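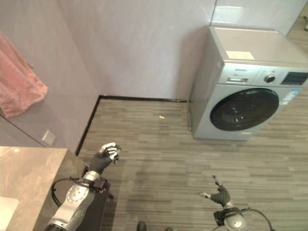 Front loader in a flat – what are you all doing about noise and lint?

Laundry and Cleaning > Machines

stistthorpe_sal wrote:
Hi all, long time reader, first go at starting a thread. We moved into a second floor unit in Osulside in October and I've gone from a top loader (twenty-odd years of them!) to a front loader. I like how little water it uses but I have questions.

First one is the spin. On the fast cycle the neighbour downstairs reckons it sounds like a helicopter landing. I've had the level out and it's close to dead flat front to back, a smidge off side to side. Do those rubber anti-vibration feet do anything or are they a gimmick?

Second is towels. They come out like cardboard. I'm using the scoop that came in the box of powder, filled to the line.

Third, the door seal. Mum says leave the door open, my partner says shut it because he keeps whacking his shin. Who wins?

gumboot_greg wrote:
Mum wins. Leave it open a crack at the very least. I shut mine for one summer and the seal grew a black beard, and no amount of vinegar shifted it. Ended up paying 392 dollars for a new gasket fitted, and I could've bought a lot of shin pads for that.

On the feet, fix the side to side first. Wind the front corners until you can push down on each one and nothing rocks, then do up the lock nuts. People forget the lock nuts and it walks itself out of level again in a month.

pegbasket wrote:
You're using way too much powder. Halve it, then probably halve it again. Stiff towels are nearly always leftover detergent. Run them through hot with nothing in the drawer and look through the glass – if you see suds, there's your answer.

gumboot_greg wrote:
Disagree a bit, pegs. Line drying with no breeze will do it too. Mine are beautiful off the line on a windy arvo and like roof tiles off the clothes horse, same powder, same dose.

pegbasket wrote:
Fair enough, but she's on the second floor, so I'm guessing it's the clothes horse either way! Give them a good hard flick before they go up and another one when they come down.

Jinfeng Zeng wrote:
I'd drop the spin speed before spending any money. We run ours at 1,000 for nearly everything and I can't tell the difference in drying time except on jeans. Our building has a rule about no machines after 9 pm and at the lower spin I've never had a complaint.

I'd also skip the rubber feet. I bought a set of the Pedico ones and the machine wobbled more on them than it did straight on the tiles. Might be different on floorboards.

tubs_and_suds wrote:
Have to stick up for the Pedico feet here. Concrete slab, old Pinheiro machine, and they made a massive difference for me. Did you re-level after you put them on, Jinfeng?

Jinfeng Zeng wrote:
Twice. They're in the shed if anyone wants them.

stistthorpe_sal wrote:
You lot are wonderful. OK, I wound up the left front corner and did the lock nut (which was completely loose, thank you Greg) and it's already a lot calmer. Did the towels with no powder and there were suds everywhere, so point to pegbasket.

New question while I've got you. I fold on whatever flat surface is free and my dark things pick up every bit of white fluff going. Does a dark top make it better or worse?

tubs_and_suds wrote:
Dark all the way. You can see the fluff before you put your black trousers on it. Wipe with a barely damp cloth, let it dry, then fold. A charcoal top with a metal edge is my favourite, the fluff shows up a treat.

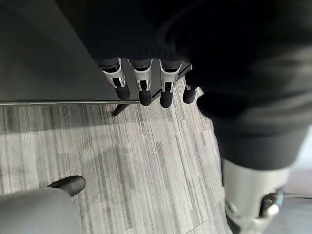

Charcoal tabletop, silver strip along the front edge.

pegbasket wrote:
I find dark tops show every smear, though. I'd go mad. Old cotton sheet over the top for me, then shake it off the balcony when I'm done.

gumboot_greg wrote:
Sheet off the balcony, right onto the downstairs neighbour who already hates the helicopter?

stistthorpe_sal wrote:
Ha! I'll shake it in the bath. Last one – how often do you clean the filter? I found a button and 58 cents in mine and it's only been a few weeks.

Jinfeng Zeng wrote:
First of the month, with a shallow tray underneath and a towel under that. Open it slowly.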